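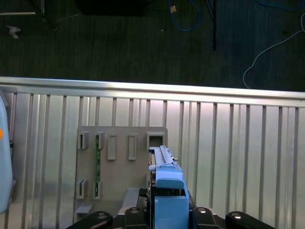
How a soccer league table works

A league table is a list of teams in order. The team at the top has the most points. The team at the bottom has the fewest. The table changes after every match, so a table printed in March can look very different from the one printed at the end of the season.

Points

In most soccer leagues, a match can end in one of three ways for a team:

Win: 3 points
Draw (both teams score the same number of goals): 1 point
Loss: 0 points

The size of the win makes no difference to the points. A team that wins 1–0 gets three points, and a team that wins 6–0 also gets three points.

What the letters mean

The columns in a table usually have short headings.

P – matches played
W – matches won
D – matches drawn
L – matches lost
GF – goals for, meaning goals the team scored
GA – goals against, meaning goals scored by the other side
GD – goal difference
Pts – points

W, D and L added together must equal P. If they do not, there is a mistake in the table.
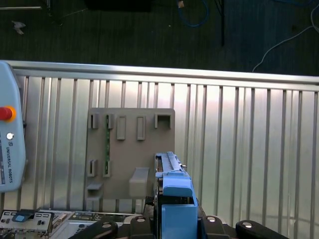 A blue plastic part in front of a gray panel.

Working out the points

Take a league with 16 teams. Each team plays every other team twice, once at home and once away. That makes 30 matches for each team.

Plulley won 17 matches, drew eight and lost five. The wins give 17 x 3 = 51 points. The draws give 8 x 1 = 8 points. The total is 59.

Rindis won 18, drew five and lost seven. The wins give 18 x 3 = 54 points. The draws give five more. The total is also 59.

Two teams now have the same number of points, and the league needs a rule to separate them. A rule of this kind is called a tiebreaker.

Goal difference

The first tiebreaker in many leagues is goal difference. To find it, subtract goals against from goals for.

Plulley: 48 scored, 27 conceded. 48 – 27 = +21
Rindis: 54 scored, 33 conceded. 54 – 33 = +21

The numbers are equal again. The next tiebreaker is often goals scored. Rindis scored 54 and Plulley scored 48, so Rindis is placed higher.

Some leagues use a different order. They may look first at the matches the two teams played against each other. This is called the head-to-head record. The order is written in the rules before the season starts.

A goal difference can also be less than zero. Mowat scored 22 and conceded 41, so its goal difference is –19.
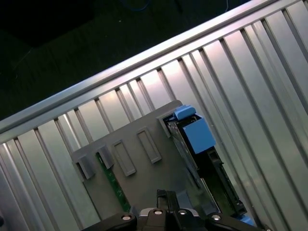 Photo: Blair Carnegie

A check you can do

Every goal is counted twice in a full table – once in GF for the team that scored, and once in GA for the other team. If the whole league produced 519 goals, the GF column adds up to 519 and so does the GA column. The GD column adds up to zero.

Games in hand

Sometimes a match is postponed, for example when the field is frozen. A team that has played fewer matches than the others is said to have a game in hand. If Prasstead is two points behind Mowat with a game in hand, a win in that game would put Prasstead one point ahead. Until the game is played, the points do not count.

Words to know

Conceded: let in, as in "conceded a goal"
Postponed: moved to a later date
Promotion: moving up to a higher league
Relegation: moving down to a lower league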